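3.2 Perforated board and room sound

Perforated board absorbs sound only when there is a closed air space or a soft layer behind it. With an open back, most of the sound at low pitch passes through the holes and returns from the next hard surface. We compared open and backed board in two workrooms, Alia and Dendinell, using the same source level in both.
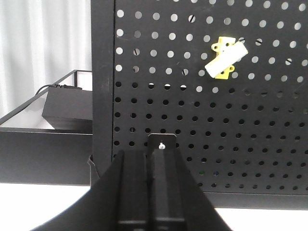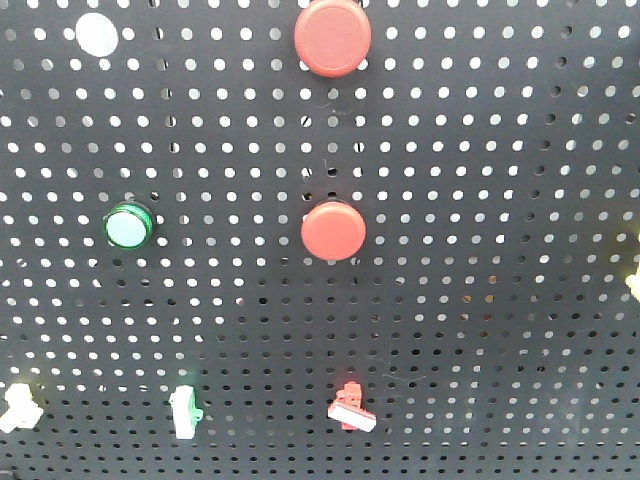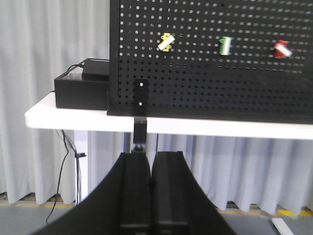
Figure 2. Pegboard at a work area.

Eluned Pumphrey, commenting on a draft of this section, objected that open board should not be treated as having no effect, and that tools hung on it scatter sound at high pitch whether or not the back is closed. We accept the point for loaded board. All readings given below were taken with the hooks bare.

Backing was a felt layer set 80 mm behind the board. In the Alia room the largest drop in decay time fell in the band centered near 435 Hz, in line with the Fitzgerald model for this depth. Dendinell showed the same peak but a smaller drop, which we assign to its carpet. Each value is the mean of 12 decays. Open board gave no change larger than the spread between repeats. The effect of loading is taken up in Section 3.3 with the Soretti data.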